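Bon, je me lance, après trois semaines à lire ce forum sans oser écrire. J'ai repris Skornon depuis le début (l'original, celui de mon adolescence, avec la notice toute gondolée), et j'en suis à 40 heures. Je bute sur la traversée de Motcombe. Mon groupe est niveau 7 en magie et je me fais balayer par le gardien du pont à chaque essai. Est-ce que je dois retourner m'entraîner dans les marais, ou est-ce que j'ai raté quelque chose plus tôt ? Merci d'avance à ceux qui auront la patience de me lire !

brumaire_
Bienvenue ! Ne retourne surtout pas dans les marais, tu vas t'ennuyer à mourir et les combats y rapportent trois fois rien. Le gardien craint le gel, et il a 300 points de vie à sa deuxième forme, donc garde tes potions pour ce moment-là. Tu as bien parlé à Kahraman à l'auberge avant de partir ? Il te donne l'anneau de givre si tu acceptes d'écouter toute son histoire (elle est longue, mais la musique est tellement belle à cet endroit que je la relance exprès).

Eustaquio Quintero
Pas d'accord du tout, pardon brumaire_. L'anneau de givre dépanne, mais il prend la place du talisman, et sans talisman la suite devient pénible jusqu'au désert. J'ai toujours passé le pont avec deux soigneurs et de la patience, et je trouve le combat bien plus beau comme ça. Et puis les marais ont leur charme, enfin, le soir, avec un café... J'ai fini le jeu en 155 heures, je ne suis pas pressé, c'est vrai.

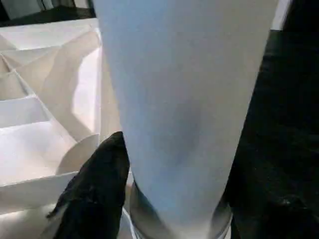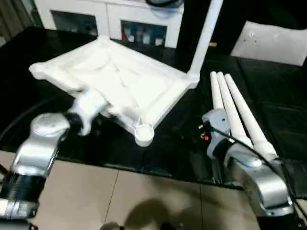
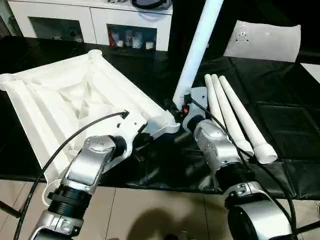 brumaire_ trouve que deux soigneurs, c'est se condamner à un combat de vingt minutes, et je la rejoins un peu là-dessus. Par contre, Eustaquio a raison pour le talisman : dans la réédition de Tellbridge, ils ont changé l'ordre des coffres et on ne le récupère plus après le pont si on l'a vendu. Dis-nous quelle version tu as, ça change pas mal de choses. Moi j'ai découvert le jeu sur la réédition, en août, pendant des vacances où il a plu du début à la fin, et j'en garde un souvenir merveilleux, même avec les nouvelles voix que tout le monde déteste.

Eustaquio Quintero
Les nouvelles voix, parlons-en ! Kahraman avait l'air d'un vieux marin fatigué, maintenant on dirait qu'il annonce les trains. Je reste sur l'originale.

brumaire_
Oh, moi je l'aime bien, sa nouvelle voix. On s'y fait.

lanterne_sourde
Merci à tous, vous êtes adorables ! C'est l'originale, oui. J'avais quitté l'auberge au milieu de son histoire, quelle andouille. Je recharge ma sauvegarde d'avant et je tente avec l'anneau ET un seul soigneur, pour ne fâcher personne. Le talisman est encore dans mon sac. Par contre, est-ce que quelqu'un sait si la barque derrière le moulin sert à quelque chose ?

Dernière mise à jour : 2018-03-30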